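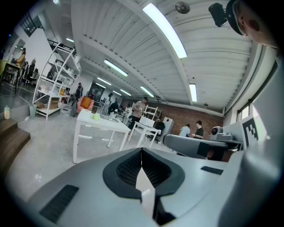

Frequently Asked Questions

Teaching by hand at Goslow: what people ask me before their first session

I get the same emails every month, so I finally sat down and typed out the answers. If yours isn't covered, write to me (Ghazal) and I'll add it. Last updated Jan 8, 2021.

Do I need to know anything about robots?

Nope! Most of our best demonstrators came in knowing nothing at all. If you can pick up an egg without breaking it and put it back where it was, you have the skills. Marjan Taheri came to us from a bakery and her recordings are still the ones I play for new people, mainly for how unhurried she is.

So what do I do all day?

You hold a gripper by its handle, you open and close the fingers, and you do a small job with it. Pick up the thing, put it on the tray, let go, back off. Then you do it again with the thing in a different spot. Everything the gripper sees gets recorded, along with where it was and how wide the fingers were open. Later on a robot arm with the same kind of fingers learns from your recordings.

What's the difference between the handheld gripper and the remote control rig?

With the handheld one, you walk up to the table and do the job yourself, no arm involved. With the rig, you sit at the leader arms, and the robot copies what your hands do a moment later. The handheld way is a lot faster. A simple pick and place takes me 10 seconds by hand and closer to 40 on the rig, and I've been at it for two years. The rig is better when we want to know that the real arm can reach everything, especially low shelves and awkward corners.

Which one will I start on?

Handheld, always. You do 2 sessions with it before anyone puts you on the rig. I used to let people pick and they all picked the rig (it looks cooler, I get it) and then they got frustrated by lunch.

How many times do I repeat one task?

70 good ones per task is what we ask for. Good means the task got finished and you didn't wave the gripper about in the middle. You can spread them over the day. Please don't do them all in one go, your wrist will hate you.

Is the gripper heavy?

Not at first, and then yes. Rest it on the stand between takes. If your hand starts to shake, stop. Shaky takes get thrown out anyway, so pushing through gets you a sore arm and no data. Left-handed folks are fine, by the way, the fingers close the same in either hand.

What are the black and white squares for?

Those are markers. The software knows exactly what the pattern looks like, so when a camera sees one it can work out where it is. Two rules. Don't cover them with your sleeve, and don't peel at the corners. Someone always peels at the corners.

I messed up in the middle of a take. Should I start over?

Depends! If you dropped the thing and it's still within reach, pick it up and carry on. Those takes are useful, a robot that has only ever seen perfect runs has no idea what to do when something slips. If you knocked it onto the floor, or you sneezed, or you started chatting to the person next to you, end the take and mark it bad. There's a button for that, and I will never be upset that you pressed it.

How slow is slow?

Slower than you think. The trick I teach is to say "over, down, close, up" under your breath. If you can't fit the words in, you're rushing. Pausing is a different matter - try to keep moving gently, even while you're making up your mind. Long freezes teach the robot to freeze, and we had a whole batch last July where the arm would hover over a cup and just think about it.

Can I use my other hand to help?

No, sorry. It's the hardest habit to break. You'll reach out to steady a box without noticing you did it. Put your free hand in a pocket or behind your back. The exception is a two-gripper task, and then each hand has its own gripper.

Does it matter if people are walking around behind me?

Not much. It's an open room, and folks work, talk and wander through. We like a bit of that in the recordings, to be frank, as the robot has to cope with real rooms. What I do ask is that nobody reaches across your table during a take. Lighting matters more, so leave the ceiling lights as you found them.

Will I be in the recordings?

Your hands and sleeves, quite possibly. Other people in the room may show up too. Everyone signs a form on the first morning and Hamidreza Safavi can walk you through it line by line if you like. If you change your mind later, tell him which days you were in and he'll pull them.

What should I wear?

Comfortable shoes and sleeves that stay put. Please leave off bracelets and big rings, they catch on the housing. Watch your feet for cables as well.

How do I know if my demonstrations were any good?

Esmaeil Jalali looks through each batch and sends you notes, usually the next day. They're short. "Let go before you lift away" is a classic, I've had that one myself more than once. After a task has enough takes we train on it and you're welcome to come watch the arm try. It's a funny feeling seeing it copy your little habits.

Can I bring a friend?

Sure, just tell me beforehand so there's a gripper free for them.

Where do I park?

Use the Nedside entrance and take any spot along the fence. The front lot belongs to the neighbors and they do tow.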